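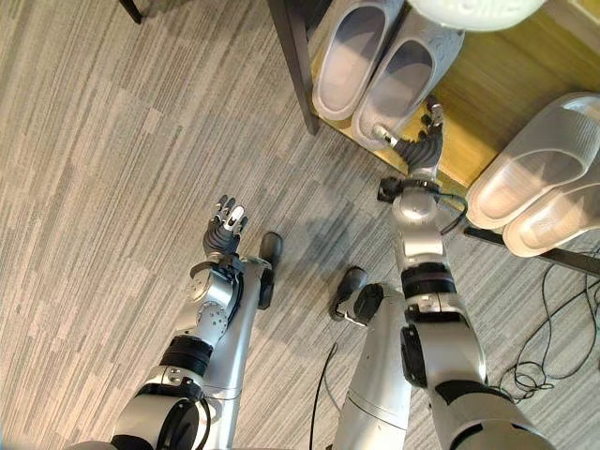

A robot that tidies shoes has to learn the job from practice runs, and the Pandcombe study asked which practice runs teach it the most. In a practice run, a person steers the robot while the robot stores two things: what its camera sees and how its joints move. A slipper is a useful test object. The gray pair on the wooden rack has thick soles, and one slipper overlaps the other a little, so the fingers of the right hand have to meet the front edge of a single slipper and leave its partner alone. The left hand stays above the carpet. Its position is stored too.

Faustino Escobedo and his team made 500 practice runs in August. They sorted the runs into two sets of the same size. In the first set, the shoes always started in the same spots. In the second set, a person moved the shoes before every run. A computer program called Gastutero then learned from each set separately. A program like this looks for patterns that link the camera picture to the next arm movement. 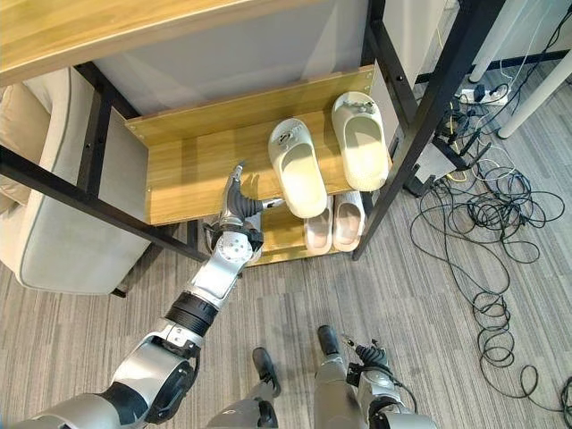 Why did the team move the shoes before every run in the second set?

A program that sees shoes in only one place can learn the place and ignore the shoes. Moving them makes the program use the camera picture to find each shoe.

Each version was tested on shoe positions it had not met before. The version trained on fixed positions finished 38 tests out of every 100. The version trained on changed positions finished 80. Both used the same robot and the same time limit. The team has not yet tested boots or shoes with laces.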